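Seed Library in Wollel Opens a Second Room, and Gardeners Are Invited to Help Fill It

November 2023 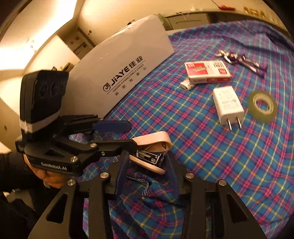 A bigger home for a busy little library

The Wollel Seed Library, which has been lending and giving away garden seed from a single cupboard at the back of the Astutby Garden Center for the past 7 years, has a room of its own at last. The doors opened earlier this month in what used to be the potting room, just past the houseplants and down the two steps, and if you have ever tried to look through the bean drawer while three other people were waiting their turn for it, you will understand why there was a good deal of cheering.

The old cupboard isn't going anywhere, by the way. It stays where it is and will hold flower seed only, while everything you can eat moves into the new space. So if you come in for zinnias you can go on doing just what you have always done, and if you come in for peas, keep walking.

The library began with a shoebox of saved tomato seed and a sign asking people to take some and bring some back. Most of them did bring some back (and a few brought back a great deal more than they took, especially where squash was concerned). There are now 400 kinds of seed on the list, and 98 of those were grown and saved right here in the county by people who garden in the same heavy clay and the same late frosts as the rest of us. Those are the packets with the green dot on the corner, and they tend to go first.

How borrowing works now

For longtime members very little has changed. You can take up to 7 packets per visit, there is no fee, and you don't need a card or proof of address. Write what you took in the book by the door. The book matters more than it used to, as the room will be open whenever the garden center is open and there won't always be a person at the table to ask.

Please leave the drawers in the order you find them. They run by plant family this time, which takes some getting used to, so you'll find peppers, eggplant and tomatoes together, and cabbage near the radishes and arugula. A printed key hangs at the end of the first row of drawers, and there is a second copy in larger type on the table for anyone who, like this writer, left the reading glasses in the car.

Nobody is required to return seed. It is hoped that you will if your crop does well, but a bad year is a bad year, and after the summer we just had no one is going to come knocking about your lettuce.

Seed wanted before the end of the season

With all those new drawers comes some empty space, and the library would dearly love to start the spring with 1,000 fresh packets ready to go. Plenty of you have dry seed heads still standing in the yard or a paper bag of something hanging in the garage, and now is a fine time to bring them in.

The most wanted list at the moment is pole beans, bush beans, any kind of shelling pea, lettuce, dill, cilantro, and tomatoes that aren't hybrids. Beans are needed most of all. The Leemans bean, a flat brown-and-cream pole bean that a great many families in Wollel grew up with, is down to a single small jar, and anyone who still has a row of it is asked to please set some aside. It cooks up soft, it climbs over anything you put near it, and it would be a real shame to lose it.

A few things can't be accepted. Squash, pumpkins and cucumbers cross so easily with their neighbors that you never quite know what you'll get, so those are only taken from growers who pollinated by hand or kept just one kind going, with no close relatives nearby. The same goes for sweet corn. Seed from hybrid plants won't come true, so that's best kept for your own experiments. And please don't bring treated seed of any kind, even if the bag is unopened.

Getting your seed ready

If you have never saved seed before, beans and peas are the place to start, and they ask very little of you. Leave the pods on the plant until they turn tan and rattle. If a wet spell is coming, pull the whole plant and hang it upside down somewhere airy. Shell them when the pods are crisp, and then let the beans sit on a tray indoors for another couple of weeks. A bean that dents under your thumbnail needs more time.

Lettuce is fussier only because it ripens a little at a time. Shake the heads into a paper bag every few days once the fluff shows. You'll get a lot of chaff along with the seed, and a kitchen sieve and a gentle breath will take care of most of it.

Tomatoes have to be done wet. Squeeze the seeds and jelly into a jar with a splash of water, leave it on the counter for two or three days until a skin forms on top, then rinse well and spread the seeds on a plate to dry. It smells terrible. Use a plate and not a paper towel, or you will be picking paper off tomato seeds until Thanksgiving.

Whatever you bring, label it with the name of the plant, the variety if you know it, the year you gathered it and the town where it was grown. A line or two about how it did for you is always welcome. One packet of kale in the drawer says "lived through everything, including the goat," and it has been borrowed more than any other kale on the list.

Envelopes are fine, and so are clean jars. Plastic bags are all right if the seed is completely dry, but paper is safer if you have any doubt at all.

Testing older seed

One thing the new room makes possible is a proper bench for sprouting tests, which up to now were done on top of a filing cabinet. Seed that has been in the drawers for more than a few years will be tested over the winter, ten seeds at a time on a damp paper towel, and anything that comes up poorly will be moved to a free box for people who don't mind sowing thickly. Onions, leeks and parsnips will be tested first, as they lose their strength sooner than almost anything else we keep.

Members who would like to run tests at home are very welcome to take a kit. Each one has the seed, the towels, a bag and a slip to fill in, and all you need to add is a warm shelf and a bit of patience. Parsnips need more patience than most, and please don't give up on them before three weeks are out.

Winter hours and spring plans

The seed room keeps the same hours as the Astutby Garden Center, which closes early through the winter months, so it's wise to come before the middle of the afternoon. Seed donations can be left in the wooden bin under the table at any time the store is open.

The annual seed swap will be held in March as always, and for the first time it will be spread across both the seed room and the big greenhouse next door. Tables are free and there's no need to reserve one unless you plan to bring plants as well as seed. The Zerico Community Garden will be sharing divisions of rhubarb and chives again this year, and has promised a few roots of its horseradish to anyone brave enough to plant it in open ground.

There will also be a beginners' table for people who are starting their very first vegetable patch. It was the most crowded spot at the last swap, and it was lovely to see so many new faces there, including quite a few young families and a number of people who had moved into apartments and wanted to know what would do well in a pot on a balcony. (Bush beans, leaf lettuce, and the smaller peppers, if you are wondering.)

Help is needed through the winter with sorting, cleaning and filling packets. It's easy work that can be done sitting down, there is generally coffee, and you'll learn a surprising amount about everyone else's garden while you are at it. Leave your name in the book by the door or ask at the front register, and someone will get in touch.

The full list of seed is posted on the wall inside the seed room and will be updated at the start of each month. Printed copies are at the register while they last.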